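So the door handle thing. I said I'd write it up and then didn't, and now it's November and two people have asked, so quick version, I have a call at 4 and haven't eaten.

Background if you're new: we moved the office over to the Gridach building in the spring. Nice space. Good light, laminate floors that don't show crumbs, blinds that work. Gray doors. Big heavy gray doors, and on the small room at the end, a lever handle that drooped. Not broken. Just sad. You'd let go and it would stay down, pointing at the floor, and the latch stayed in, and the door would drift open in the middle of whatever you were doing.

We lived with it for months. Folded cardboard in the gap. A doorstop on the wrong side. Someone's gym bag. At one point a sticky note that said PULL UP AFTER, and people did for maybe a day.

Landlord's answer was a form. Filled in the form. Got a second form. The quote that finally came back was for a whole new lockset plus labor plus a visit fee and I kind of lost my temper and decided to do it myself on a lunch break. Took 2 lunch breaks. Fine.

What was wrong: the return spring. There's a little spring cassette behind the round cover plate and that's what brings the lever back to level. Ours had snapped. I'd have known this months ago if I had just taken the cover off, which is held on by nothing but friction, you get a thin flat screwdriver in the notch at the bottom and twist. I didn't know about the notch. I went at it from the top like an idiot and put a scratch in the cover. Turn it so the scratch is at the bottom, problem solved.

Order I did it in, second time, when it worked:

Door open and wedged. Please. Do not take the handle off a door with you shut on the wrong side of it and your phone on the desk. I'm not going to say more about that.

Tiny set screw on the underside of the lever, hex key, the smallest one in the set. Back it out, don't take it all the way out, it will go under the door and you'll be on your knees with a flashlight.

Lever slides off. Cover pops off. Two long bolts go right through the door and hold both sides together. Hold the far side with your hand while you undo them or it drops. It dropped.

Old spring out, new one in. They are handed! Left and right! There's an arrow stamped on it. I put the first one in backwards and the lever pointed at the ceiling, very cheerful looking, didn't latch. That was the end of lunch break number one.

The bolts go back in a bit at a time, one side then the other, and DON'T crank them. If you crank them the plates squeeze the door and the lever gets stiff and you think you've bought the wrong part and go on the internet for an hour. Back off a half turn. Lovely.

Parts came from Tessier, who had the spring set for $12, and shipping was nearly as much as the spring. They took a while to answer my email but they did get the right one from a bad photo and a measurement, so, credit. I also bought a little tube of dry lube for the latch, same order. Used a tiny bit. The latch used to make a clack you could hear in the kitchen and now it's more of a tock.

Somebody in the comments on the last post said get the Bolela set, the heavy one, it's rated for way more cycles. Probably true. It also needs a different hole spacing and I'm not drilling a door I don't own.

Things I'd do different: take a picture of everything before it comes apart. Put a towel down. Eat first. Check the hand of the spring BEFORE ordering and not after (I got lucky, the set had both in it).

Also while I was down there I noticed the hinge side is rubbing a little at the bottom. Not doing it. That's a shim job and I've got the desks to sort out, the privacy panels still wobble if you lean on them and half the grommet holes have no cap. Next post maybe. Or after the holidays, realisticly.

Anyway handle's level, door stays shut, cardboard is in the recycling. Going to go find a sandwich. 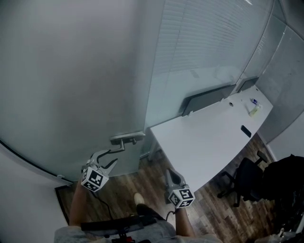

Silver lever, big gray door, bare legs in November.

Recent posts
Moving into Gridach: what we packed wrong
Blinds, part two
Is 4,000 zip ties too many zip ties
Simesent desk panels, a short complaint
The kitchen shelf that wasn't level
Crumbs and laminate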